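Subject: Re: pads for the hand-held gripper
From: Cameron MacRitchie

Bent Juhl wrote:
> Has anyone run the blue pads on thick bedding? On the Gaswood jaws
> ours slid off anything quilted. We gave up after 4 tries.

Bent,

We tried them at Jillovham in June, on the hand-held unit with the black bracket jaws. Thin sheets were easy. For quilted stuff I go in low and take the front corner of the fold, one pad on each side. 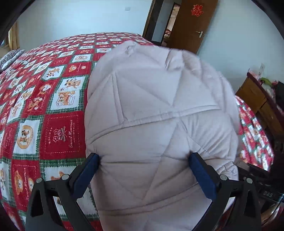

Blue pads on the bottom corner of the folded comforter.

Pinching the top surface was worse - the filling puffs up and you only get the cover. I haven't compared it with the Eskola pads yet. We have 2 sets on order.

Which screws did you use on the Gaswood jaws? Mine needed longer ones.

Cameron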